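**Progress report to the Urnholm Fund: Suvstead Contract Watch, second period (through August)**

We told you in the last report that the town of Suvstead had promised to publish its contracts. It has now published some of them. We would ask you to hold the applause.

The contract page went up in June with a speech, a ribbon and a statement about a new chapter. At the end of August it listed 16 contracts. The town's own budget papers refer to well over that number in road repair alone, and the page has nothing on road repair at all. We wrote to the clerk's office about the gap and were told that the page is "a living document." It has not changed since the week it went live.

## What we said we would do

The grant asks us to read the contracts, compare them with what was delivered, and publish what we find in words that a person who doesn't work in government can follow. It also asks us to hold public meetings in both halves of the town, which means one side of the Tan bridge and then the other.

We have read everything on the page. Four of the contracts are missing the schedule of prices, so all we can say is that somebody agreed to pay something for work described on another sheet. A further two are scans so faint that we had to ask for paper copies. We got one.

## Lodier

Most of our time went to Lodier, the firm that holds the drainage contract. Readers of our first report will remember the firm's name because it kept coming up, and it still does. Lodier was hired to clear and reline the storm drains on the low side of the bridge. The first deadline passed in spring. The council extended it by a vote taken after ten at night, under "other business," with no paper attached. The extension came with extra money, and the minutes call that an adjustment.

We asked three things. Who inspected the first stretch of drain? When? Where is the signed sheet? The public works department answered the second question and ignored the others. Its answer was "regularly."

We are not accusing Lodier of stealing. We don't have the evidence for it, and we'd be foolish to write it down if we didn't. What we do have is a contractor paid for a finished stage and a department that can't or won't show that the stage was finished. Residents on the low side say their street flooded in July the way it floods every July. The council's view is that the rain was unusual.
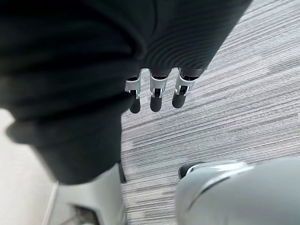
*Dark cloth and a ribbed fabric sleeve, close up.*

## Records requests

We filed five requests under the town's open records rule. The rule gives the office a month. Results so far:

- Drainage inspection sheets: no reply, reminder sent, no reply.
- Minutes of the late-night session, full version: received, with the discussion of the extension blacked out. No legal ground was given for the black ink.
- Vehicle fuel accounts: refused as "commercially sensitive." We have appealed. It is hard to see who competes with the town for the privilege of filling its own trucks.
- Consultant fees for the new contract page: received in full. The page cost more than the bench repairs the council said it couldn't afford.
- Gifts register: received. It is blank for the whole period, and so was the one before it.

A blank gifts register can mean that every official in Suvstead turned down every lunch. Our reading is less generous, though we can't prove it, and the public version of our report says only that the register is blank.

## Public meetings

Both meetings took place. The high-side meeting was polite and a little thin. The low-side meeting was neither. People came with water bills and photos of their basements, and several wanted to know why they should believe us any more than they believe the council. That's a fair question, and we didn't have a great answer beyond putting our sources on the table. One council member attended, spoke at length about how seriously she takes transparency, and left before the floor opened.

Two other members had confirmed and did not show up. We'll invite them again.

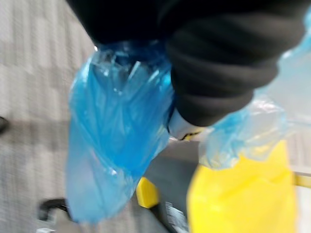
After the low-side meeting we changed how we publish. The long report still goes online for anyone who wants it, but each household in the flood area now gets a single printed sheet with the contract amount, the deadline, the new deadline and the number to call. We printed 2000 of them. The phone number belongs to the public works department, which has since complained to us that people are calling it.

## What didn't work

The comparison table promised for this period isn't done. We wanted to set Suvstead's prices for pipe, gravel and labor next to those of neighboring towns, and the missing price schedules make that impossible for the contracts that matter most. We could have filled the gaps with guesses. The council does enough of that already.

Our tip line brought in very little we could use. Most callers wanted to settle a score with a neighbor over a fence or a parking space. A couple of calls were serious and we are following them up, slowly, as the people who made them have jobs they would like to keep.

We also misjudged the local press. The paper ran our first findings under a headline taken almost word for word from the mayor's reply to them. We will send the next set with the documents attached and see whether that helps. We doubt it.

## Money

Spending is inside the budget. Printing ran over and travel ran under, and we have moved the difference between those lines as your terms allow. The appeal on the fuel accounts may need a lawyer's time in the next period. If it does, we'll come to you before we spend anything — a habit we recommend to the council.

## Next period

We will press the appeal, keep asking for the inspection sheets, and walk the drain route with an independent engineer if the town lets us past the gate. The council has announced an "integrity review" of its own contracts, to be run by the same office that signed them. We have asked for its terms in writing. The clerk says they are being drafted, and that the review itself has already begun.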